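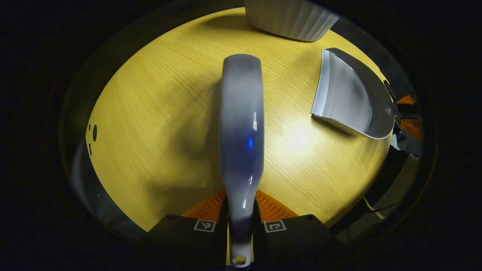

Gray hand brush on the round wooden table (item 3)

Minutes of the meeting of the Grillenholm House Association
Held in the common room, October 20, 2020
Chair and minutes: Domenica Thaler

1. Opening
The chair opened the meeting at the usual hour. The agenda was accepted with one change: the question of the bicycle racks is moved to the next meeting, as the offer from Montoya has not arrived yet.

2. Minutes of the July meeting
The minutes were approved. One correction was asked for: under "Cellar" it must say that the key for the second door hangs in the office, not in the laundry room.

3. Cleaning of the common room
The members discussed how the room should be left after private use. In the summer there were several complaints about crumbs, mainly on the round table and under the window bench. Some members wished for a small vacuum cleaner. Others found that it is too loud in the evening, and that a hand brush is enough for the tables.

It was decided:
-- The gray hand brush stays in the common room for the tables only. It has a hole in the end of the handle, so it will be hung on a hook beside the door. The hook is still to be bought.
-- For the floor, the broom from the hallway is to be used.
-- The round table is brushed first and then wiped with a cloth that is well wrung out. No standing water on the wood, please. The polish from Pukex is not to be used any more, as two members do not tolerate the smell.
-- Whoever books the room cleans it the same evening. If this is not possible, the next morning before 9.

A proposal to ask for a cleaning deposit of 40 was discussed for some time. It was voted on and rejected. The booking fee stays at 60 for a whole day.

4. Refinishing of the round table
The carpentry shop Zurnesov has offered to sand and oil the top for 140, collection and return included. Several members think the surface is still good and want to wait one more year. Others would like to have it done before the winter, when the room is used more. No decision was taken. The chair will ask if the price remains the same in spring.

5. Finances
The reserve for the common room is 2,000. No larger costs are expected before the end of the year, except possibly the repair of the second radiator. The report was accepted without questions.

6. Other matters
The lamp over the notice board flickers again. The chair will report it to the electrician.
It was asked to close the windows on both sides when leaving, also in mild weather.
Found after the last booking: one umbrella and a child's scarf. Both are in the office.

Next meeting: the date will be put on the notice board.

For the minutes: D. Thaler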